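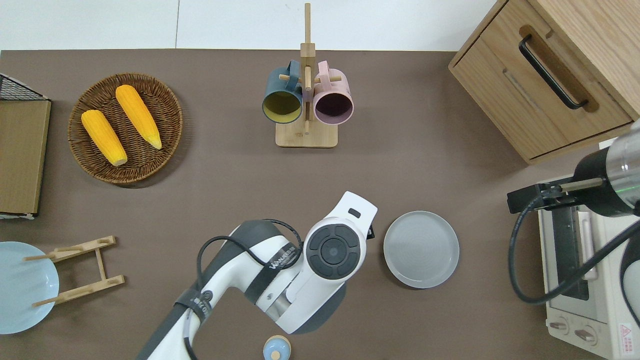 Stesus 242 Cable Guide Kit for Two-Arm Table Cells

Home Arms Grippers Cable & Safety Service Notes Contact

December
By Behrouz Babaei, Nutine Technical Support

The 242 kit replaces the loose gripper cable supplied on early two-arm Wodov cells. It was released after a fault in which a free cable loop caught on fixed equipment during a reach across the table. The arm continued to its target, the cable went tight, and the gripper connector was pulled partly out of its socket. The gripper lost communication with the fingers closed. The controller did not raise a protective stop until the next grip command timed out.

Affected units

All two-arm cells with external gripper cables and no guide at the wrist. Cells with internal routing are not affected. The risk is highest where tall or handled items share the table with the arms: small ovens, racks, mug trees, cabinets with bar handles.
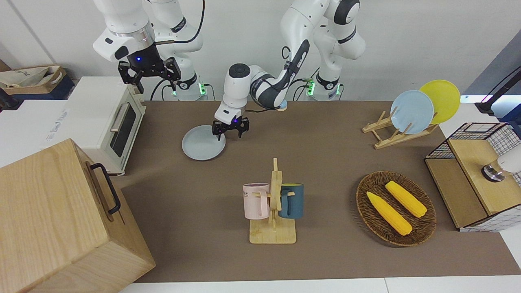
Two-arm cell with kitchen items. Left gripper over the plate, external cable on the right arm.

Symptoms

– Gripper drops offline at full reach and returns when the arm is jogged back.
– Fault code 40 (gripper timeout) with no collision event in the log.
– Rub marks on the cable jacket near the wrist.
– Connector shell turns by hand.

A single code 40 can have other causes. Two or more at the same arm pose should be treated as a cable fault.

What to do before the kit is fitted

Stop the cell and remove power at the main switch. Do not pull a caught cable free with the arm energized – a reconnecting gripper may move to its last commanded width. Support any held part by hand first. Check the connector pins, then run the arm through its full task path at 5 percent speed with one person at the stop button. Watch the cable, not the fingers. If the loop touches anything, move the item or change the path. 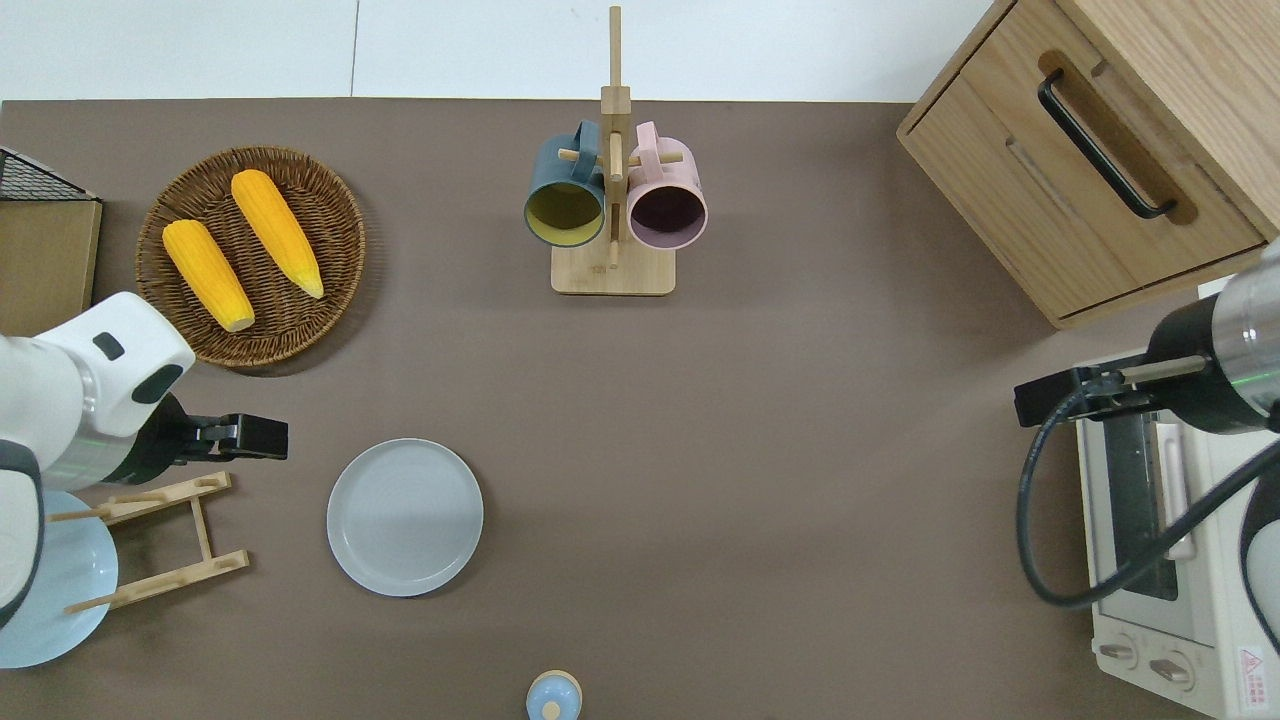 Gripper cable hanging in a wide curve in front of the oven door.

Kit contents

Two wrist guides, four link clips, one strain relief bracket per arm, and a breakaway connector made by Charbonneau. The breakaway connector opens a monitored circuit when it separates, and the controller stops both arms. Firmware must be updated before the circuit is enabled.

Inspection

Check clips and jacket every 1,000 operating hours and after any code 40. Replace a cable with exposed shield. Tape repairs are not accepted under warranty.

Order by cell serial number. The kit does not fit single-arm carts.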